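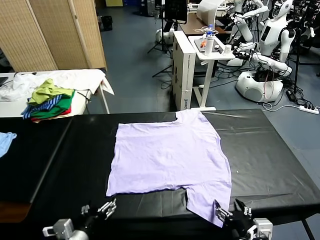 How should a T-shirt lie before it is folded for a shelf?

Flat and face down, with the collar at the far edge of the table, the hem nearest the person folding, and the sleeves pulled out to their full width.

Rekero revises its folding sheet for T-shirts

March 16, 2026

Rekero, the secondhand clothing chain based in Ondwood, has issued a revised folding sheet for T-shirts and other light knit tops. It replaces the version in use since October and applies to the sorting room on Vasić Street and to every store supplied from it. Sweaters, shirts with buttons, and children's sizes stay on the older sheet for now.

The main change is the order of the folds. Under the old sheet, the sides were turned in first and the body was then folded up from the hem. The new sheet starts with a fold across the width of the shirt, hem to collar, and brings the sides in afterward. The finished packet has one thick edge, formed by the first fold, and that edge faces the front of the shelf.

Špela Živković, who wrote the new sheet, said the old order gave a clean result on heavy cotton and a poor one on thin or stretched fabric. "On a worn shirt the side seams have twisted," she said. "If you fold to the seam, you fold to a line that is no longer straight. The hem is usually in better condition, so we take the hem as the reference."

The packet size has changed as well. The Orine shelf, which Rekero uses in its stores, is 80 cm wide and 40 cm deep. The old fold produced packets that varied in width with the size of the shirt, and store staff often refolded the larger sizes to make two stacks fit side by side with a gap for the size divider. The new sheet sets one packet width for all adult sizes. The depth is left free, and larger shirts run farther back on the shelf.

Rekero tested the revised fold on 803 garments before it was adopted. Of these, 348 were marked as thin or stretched at intake. Each packet was moved by hand from the sorting table to a shelf, left overnight, and checked the next morning against a card cut to the packet width. The company has not published the pass rate. Živković said the thin group "came out close enough to the rest that we could use one sheet for both."

Surface and handling

The sheet gives more space than before to the table. Folding is to be done on a covered table in a dark color, with the cover pulled smooth. Pale lint and loose threads show up on a dark cover and can be removed between garments. Black is named as the preferred color. A lavender T-shirt on a black cover shows what counts as spread: the body is close to a rectangle, and slight wrinkles are acceptable at that stage. Wrinkles are smoothed by hand from the collar toward the hem. Pulling at the corners is to be avoided on any knit -- it lengthens the hem and the first fold will then miss the collar.

Finished and waiting garments may share a second table, provided they are kept on separate sides of it. The old sheet required a basket for waiting garments. Stores had asked for the rule to be dropped, as baskets took up floor space in the smaller back rooms.

Garments with a print on the chest are still folded with the print outward. The first fold puts the print on the inside of some styles, and for these the sheet gives a variant in which the shirt starts face up and the packet is turned over at the end. Tags go on after folding, at the collar. Shirts already tagged before folding need the tag tucked under the neckband so that it does not mark the layer above.

Checking a half-finished fold

The sheet adds a pause after the first fold. At this point the garment should form a long horizontal rectangle, and the folder looks at the upper layer only. A loose crease can be smoothed in place. A flap that has turned over at one end, or a diagonal line across the lower part, means the layers have shifted. The instruction in that case is to open the last fold, square the two layers, and close it again. Going on with the side folds fixes the diagonal in place, and the packet will lean once it is stacked.
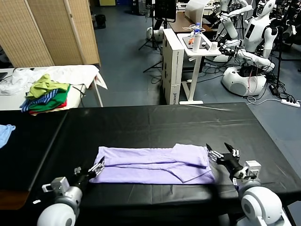

What changes in the stores

Stores will receive the new sheet with their next delivery, along with a card cut to the packet width. Stock already on the shelves does not have to be refolded. It may stand next to new packets on the same shelf, in its own stack, until it is sold or pulled. Mixed stacks are to be avoided, as the two packet types have their thick edges in different places.

Returns from the fitting rooms are to be folded by the new sheet from the first day. Where staff have no covered table at hand, the counter may be used if it is dry and free of tape residue.

Stack height remains the same. Color order also stays as it is, light to dark from the top, with striped garments placed after the plain ones of the same main color.

A revised sheet for sweaters is in preparation. Živković said it will keep the hem as the reference edge but will probably need a wider packet -- heavy rib does not hold a narrow side fold. The sheet for shirts with buttons is not under review.

Copies of the T-shirt sheet can be picked up at the counter of any Rekero store.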